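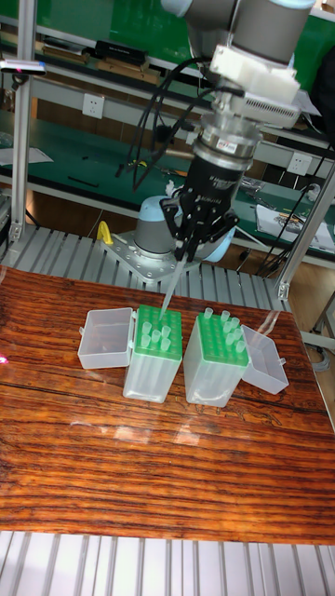

Ernő Tóth
Lab manager and reluctant shopper

Last updated: June

I go through a silly number of pipette tips, so when Fanura brought out their own boxed range I ordered 15 boxes and set two out on the bench side by side to see how I got on with them.

First, the lid. It's hinged and it folds right back until it lies flat on the table, and I love that! My old Merik boxes had a lid that sprang halfway up again and caught my sleeve (every single time, usually with a full pipette in my hand). The body is frosted, so you can't see through it as clearly as I'd like, but the rack is such a bright green that the clear tips stand out nicely and you can tell at a glance when you're running low.

The holes hold the tips upright, even when there are only a few left in the middle with empty spaces all round them. I did find the rack a bit stiff to lift out for refilling – two thumbs and some muttering.

Price is where I grumble. I paid 800 for the lot, and Takács will do you something similar for less if you don't mind a flimsier hinge. Delivery took 15 days too, and one box arrived with a cracked corner, though they replaced it without a fuss.

I've reordered, and I'm keeping the Merik ones for the students.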